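# El suelo como primera decisión: el pavimento cerámico en la vivienda de alquiler

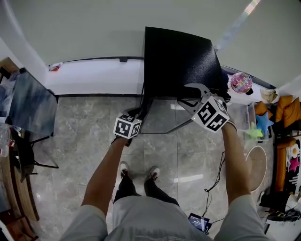
*Pavimento de baldosa gris con dibujo de mármol, junto a una pared blanca.*

La renovación del parque de viviendas en alquiler suele abordarse por la cocina y el baño. El pavimento queda relegado a las últimas partidas del presupuesto, cuando el margen es escaso y los plazos apremian. El programa Plasateo, dedicado a la rehabilitación de pisos destinados al arrendamiento de larga duración, ha invertido ese orden y sitúa la elección del suelo al comienzo del proyecto.

La propuesta parte de una constatación sencilla. El pavimento condiciona la altura de las puertas, el encuentro con los rodapiés, el paso de las instalaciones y, en los edificios antiguos, la carga que recibe el forjado. Modificarlo con la obra avanzada obliga a rehacer trabajos ya concluidos. Según la documentación técnica del programa, toda vivienda debe contar con un plano de niveles aprobado antes de que se encargue el mobiliario fijo.

## Del terrazo a la imitación de piedra

Buena parte de los inmuebles incorporados a Plasateo conserva el terrazo original. Cuando las piezas se encuentran firmes, el criterio general es mantenerlas, pulirlas y sustituir solo las dañadas. La dificultad aparece en las viviendas donde sucesivas reformas han dejado tres o cuatro materiales distintos entre el recibidor y el dormitorio, con resaltes que dificultan el paso de una silla de ruedas.

En estos casos se recurre con frecuencia al gres porcelánico, y dentro de él a los acabados que reproducen el veteado del mármol. Su aceptación entre los inquilinos es alta y los tonos grises disimulan mejor el polvo que los blancos. El arquitecto Crisóforo Rosales, responsable del área de interiores, recomienda comprobar el número de dibujos diferentes que incluye cada serie. «Una imitación de piedra en la que se repite la misma veta cada pocas baldosas resulta fatigosa en una estancia amplia», advierte. «Conviene abrir varias cajas y mezclar las piezas antes de colocar la primera».

El formato más habitual en el programa es el cuadrado de 60 centímetros de lado. Permite trabajar con pocas juntas y admite todavía un manejo razonable en escaleras estrechas y edificios sin ascensor.

## La junta y el soporte

La mayoría de las incidencias registradas tras la entrega no se debe a la baldosa. Los partes de reparación mencionan juntas abiertas, piezas que suenan a hueco y remates levantados en los umbrales. Brikau, la empresa encargada de la colocación en los bloques de la zona norte, aplica desde agosto un protocolo de revisión del soporte que incluye la medición de la planeidad y el control de la humedad de la solera. El adhesivo se extiende también en el reverso de la pieza, práctica que el pliego anterior dejaba a criterio del instalador.

La junta mínima exigida es de 2 milímetros, si bien el equipo técnico aconseja una mayor en viviendas con calefacción por suelo radiante. Se prevé, asimismo, una junta perimetral oculta bajo el rodapié, que no debe rellenarse con mortero.

## Conservación a cargo de quien habita

Cada arrendatario recibe una hoja de mantenimiento redactada por el estudio Setiawan. El texto desaconseja los productos con cera, que dejan película sobre el porcelánico, y los limpiadores ácidos, que deterioran el material de rejuntado. Para la limpieza ordinaria bastan agua templada y un detergente neutro.

El programa reserva además 6 baldosas de cada serie por vivienda, guardadas en el trastero y etiquetadas con el tono y el calibre de fabricación. La medida responde a la corta permanencia de muchas colecciones en catálogo. En el conjunto Caltow, de 30 viviendas, la falta de piezas de repuesto obligó en su día a renovar el pavimento completo de dos cocinas.

La próxima convocatoria extenderá estos criterios a los portales y rellanos, donde la resistencia al deslizamiento tendrá prioridad sobre el acabado. Las bases pueden consultarse en la oficina del programa los jueves en horario de mañana.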